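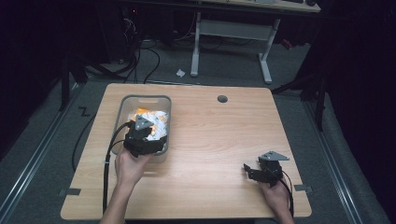
**Does crumpled white paper with orange patches go in the recycling in Wendgate?**

posted by tallow_hill

We moved to Wendgate in October from Sterkosgate, where everything made of paper went into one cart and that was the end of it. The leaflet we got here is different. It says "clean, dry paper and card" and then has a separate line about "food-soiled fiber" with no further detail.

Most of what we throw out is paper. Packing paper from deliveries, takeout wrappers, printed tissue that comes stuffed in shoe boxes, paper bags, and a lot of shredded mail. My first cart was left at the curb with a tag on it. The box ticked was "contamination" and nothing was written in the space for comments. I went through the cart afterward and the only things I could find were two burger wrappers and a bag of shreds.

So I would like to know:

- whether crumpled paper is OK or has to be flat
- whether heavily colored paper counts as clean
- how greasy is too greasy
- what to do with shreds

I called the number on the leaflet and was on hold for 30 minutes, then got cut off. The street is on the Liem route if that makes a difference. Thanks.

---

**fernbank79**

I've been on the Liem route for 4 years and have had two tags in that time, so I can tell you what they seem to care about.

Crumpled is fine. The paper gets pulped, and it doesn't matter what shape it was in. Some places ask for it flat to save room in the cart, but I have never seen that rule here. What they don't want is small balls of paper, which fall through the screens at the sorting plant along with bottle caps and broken glass. If your pieces are smaller than your palm, put them inside a paper bag and fold the top over.

Printed colors are fine too. Ordinary ink comes out in the wash at the mill. The exception is paper that has been dyed all the way through in a strong color, such as bright craft paper or dark party napkins. Tear a corner and look at the torn edge. If it's white inside, it is only printed and can go in. If it's the same color all the way through, I put it in the trash, though a small amount probably wouldn't get you tagged.

Burger wrappers are a different matter. A lot of them have a coating, and you can't always see it. Try this: put a drop of water on the paper and wait a minute. If it soaks in, it's plain paper. If it sits there in a bead, it's coated or waxed and doesn't belong in the cart. Your two wrappers could have been the reason for the tag, but I would bet on the shreds.

Shreds are not accepted loose and not accepted in plastic bags. If yours were in a plastic bag, that was the problem. You can take them to the drop-off on Fandlow Road, where there is a separate container next to the cardboard. It closes at 4, and the line is long at lunchtime.

For grease, I go by whether the paper has gone see-through. A few spots on a paper bag are OK. If you can see your fingers through it, tear that part off and recycle the rest. The same goes for pizza boxes: the lid is usually good and the bottom usually isn't.

---

**mudroom**

Just put it all in the trash if you're not sure. One wrapper isn't going to change anything and the tags are a pain.

---

**parcel_and_string**

The answer from fernbank79 is good, but I'd add a couple of things.

Shoe box tissue is low-grade fiber and the Fandlow Road site doesn't want it in the cardboard container. It's allowed in the curbside cart as long as it isn't metallic or glittery. I save mine for packing and only throw it out once it's torn up.

If you have a yard, plain shreds can go in a compost pile. Mix them with grass clippings or they mat together and stay that way all winter. Leave out window envelopes and glossy mail.

Also, we keep a second bin in the kitchen for paper only. Before that, ours shared a bin with cans, and half of it ended up with soup on it. You can ask for the tag to be explained, by the way. There's a code in the bottom corner, and the front desk at the Wendgate town office can look it up if you bring it in before noon.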